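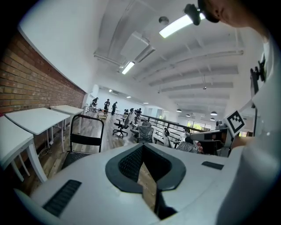
*White shirt, wood floor.*

So I've had the Frandsen spray mop for 11 weeks now and I have opinions! I bought it after my old string mop finally gave up (the head came off mid-kitchen, very dramatic), and Ataahua Bright at work swore by hers. The tank holds 500 ml, which gets me through the kitchen and hallway with a little left over. The trigger is nice and light, and the pad goes in the washing machine with the towels.
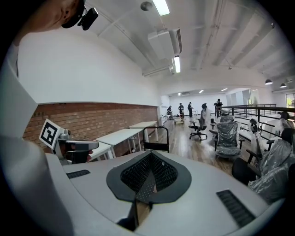 *Black and white, mostly.*

What I don't love is the handle. It comes in 3 pieces that screw together, and the middle joint works itself loose every couple of weeks, so you get this wobble when you push into corners. I've tightened it, I've wrapped tape around it, still wobbly. It's also too tall for my broom closet, so it lives behind the bathroom door.

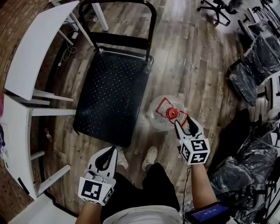 ## Would I buy it again?

Yes, but on sale. Ditisholm usually marks them down in February, and I'd grab a spare pad while you're there (mine is already pilling at one end).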